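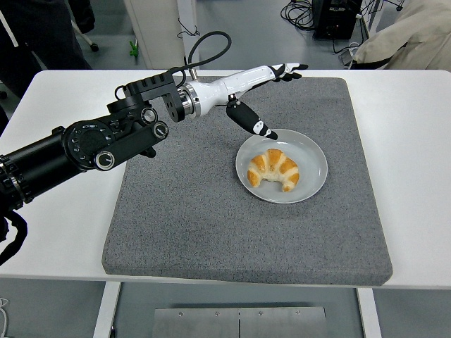

Ticket 196: second hand or spare parts? (equipment budget, open)

Opened by me, April 16, 2018. Copied to Nelly Bermúdez, who holds the purse strings until October.

Right, so I've put this in the support queue and not in an email because last time the email vanished and we ended up with two lots of the same cable. The question is what we buy next for the pastry bench. Sollden want an answer on the hand quote, and I keep changing my mind!

What we've got now: one arm, one Hurnent hand, the grey mat, a plate, and whatever croissant I picked up on the way in. The hand itself is lovely. My grumble is with everything that hangs off it, mostly the cable that goes up and over the wrist. We've had the hand drop off the network mid-run (see ticket 74) and each time I wiggled the connector it came back. So before anyone signs for a whole second hand, I'd like to know if we're paying to fix a plug.

Update 1

Rang Sollden. Very nice chap, not much use. He says the cable isn't sold by itself, only in the service kit, and the kit is 12 weeks from order. Twelve! I asked if Castillo could make us one up to length and he went a bit quiet and said it might affect the warranty. Nelly, can you look at what the warranty really says? I only have the first page of it, and my copy has tea on it.

Update 2

Tried the usual things so you don't have to ask:

- reseated the connector at the wrist, then again at the box end
- swapped the network lead for the one off the Gukine controller
- ran the arm through its moves with nothing in the hand, no dropouts all morning
- ran the same moves with a croissant, one dropout, just after the lift

So it might be load, or it might be the angle the wrist ends up at when it comes in over the plate. I've slowed the approach right down and brought the thumb in underneath before the fingers close.

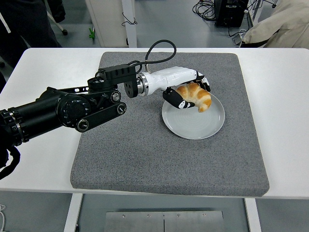

I'd want a proper day of that before I said anything to Sollden, and I can't have a day until the Gukine lot have finished with the controller. If it stays up at the slow speed then my vote is the service kit now and the second hand in next year's money. If it still drops, we need to send the hand back for a look, and then we've got nothing to work with, and the second hand starts to look a lot less greedy.

Update 3 (Nelly's reply, pasted in so it's all in one place)

"Warranty covers the hand, not cables. A third-party cable is fine if we fit it at the box end only. I can do the kit out of consumables. I can't do a second hand out of anything before October. Please also put in for the mat, you've been borrowing it from Gukine since forever."

Fair enough about the mat. I've added it to the list. I've also put down a small weekly amount for croissants, which I have been buying out of my own pocket, and yes I do have most of the receipts.

Still to do: get the kit price from Sollden in writing, ask Castillo for a quote on the box end lead, chase the slow speed test. Leaving this open.

Equipment support desk | Contact us | © 2018 | Back to top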